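Gripper Club Gallery: Table Clearing Week

Hi again from the Geldale robotics club! October is table clearing month, so we've been out with the hand-held grippers, picking up everyday stuff and putting it down again. Each task gets 20 tries, and my wrists can feel every one of them. (Worth it, I love this project.) 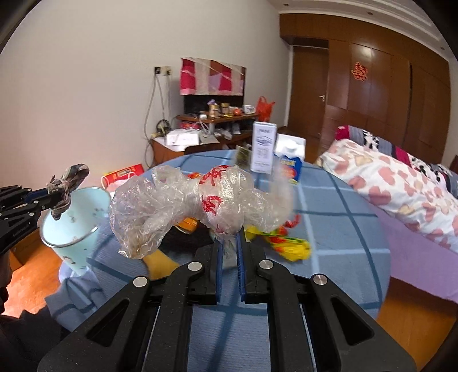 Two grippers, one round table. Glass for me, cloth and cup on the left.

The blue ribbed pads are my favorite part of the Birkora build, and I will talk about them to anyone who stands still. Plastic bags are still my least favorite thing to pick up, because they never crumple the same way twice! Next up is sorting snack wrappers, then we start getting ready for the Tondalach meet.

Posted Oct 6, 2021
28 shares | 2 comments

Comments

gearsandglue: Love the pads! Did you print them or buy them?

mapleleft: My kid wants to join now, is there a waitlist?

Recent galleries
Birkora Build Night
Cup Stacking, Round 2
Our First 400 Grabs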